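4. What happened to the mugs

I'll start with the part I was most looking forward to writing up, which was the follow-up calls. 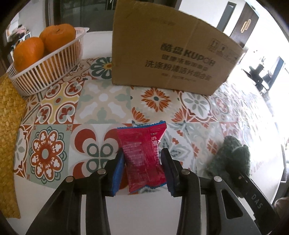 By the time we rang people, the mugs had been out of our hands for a whole winter. We'd given away 200 of them, all the same plain white shape with the Brasby name on one side, and I had a strong hunch going in that most would be at the back of a cupboard by then. I've got a cupboard like that myself. Everybody I know does!

We got through to 141 people. The others had changed jobs, or never picked up, or (in one case) very politely told me they don't do surveys. Of those we reached, 71 said they'd drunk out of the mug in the past week, and another 30 had passed it on to someone else, mostly a coworker or a grown-up kid moving into a first apartment. The rest had lost it, broken it, or had to go and look while I waited on the line. I quite liked those calls. You hear a lot of cabinet doors.

So my hunch was off, and by a fair bit. Half of the people we spoke to were regular users, and I hadn't planned for that many. Our script only had one question for them (where do you keep it?) and a whole string of questions for people who'd thrown it out. Sawsan Semaan made the rest of the calls with me, and she started adding her own follow-ups after the first evening, so her notes are a lot richer than mine. I've leaned on them heavily in what comes next.

4.1 Where the mugs ended up living

The big split was between home and work. People who took the mug straight to their desk tended to still be using it, and they'd talk about it as theirs: "my Brasby," one woman in the Dradow office kept saying, as if it were a car. People who took it home had to fit it in with a cupboard full of mugs they'd picked out themselves, and a free one with a company name on it usually went to the back of the line. There were exceptions, and they were mostly about size. Ours held a bit more than a standard mug, and several people at home told us they reached for it on weekends for soup.

I'd love to say the printing mattered as much as the shape did, given how long we spent on it. When we asked people to tell us what was on the side, plenty of the daily users had to turn the mug around and read it to us. They knew the color of the lettering. They knew which side faced them when they drank (right-handers see the back, where we'd printed nothing, and I'm still kicking myself over that one). But the actual words had sort of melted into the mug. A few people gave us the name of a different firm altogether, and two of them gave us Fraser, who hand out a very similar mug at the same event.

4.2 Compared with things that get used up

One comment that kept coming back from the businesses we worked with was that a mug is a lot of money to tie up in one person, and wouldn't it be smarter to give out something small that gets eaten on the spot? It's a reasonable thing to ask. A little snack packet has a printed face just like a mug does (Figure 1 has one with characters across the wrapper), it fits in a pocket, and you don't have to ship anything breakable. The trouble from our side is that we can't follow it. Once the wrapper's gone, there isn't anything in the house to ask about, so our phone method just doesn't work, and I don't want to guess at an answer by stretching the mug numbers to cover it.

What we can say is that the people who kept the mug had many chances to see the name, even if they couldn't always recite it. Whether that's worth the extra cost depends on what the business sells and how often its customers come back. Clotska, who repair office chairs, figured their customers might need them once in several years, so something that sits on a desk for that long made good sense to them. A lunch place would probably see it differently.

4.3 A few things I'd change

We asked about the past week, and we made most of our calls on a Monday. For anyone who keeps the mug at work, that means the week they were thinking back over had a weekend right at the end of it, and some of them clearly had to dig for the answer. Calling midweek would have been easier on everyone. I'd also ask people to describe the mug before they went to fetch it. We let quite a few of them fetch it first, and so we can't use their recall answers for anything.

The other thing is the handout itself. We gave the mugs to whoever came up to the table, and people who walk up to a table of free mugs may well be people who like mugs. Sawsan thinks this matters more than I do, and we've gone back and forth on it over a good many coffees. Her suggestion for next time is to mail them out cold to a list, with no warning, and then call in January as before. I've agreed to it, provided she does the packing. We've also settled on printing both sides.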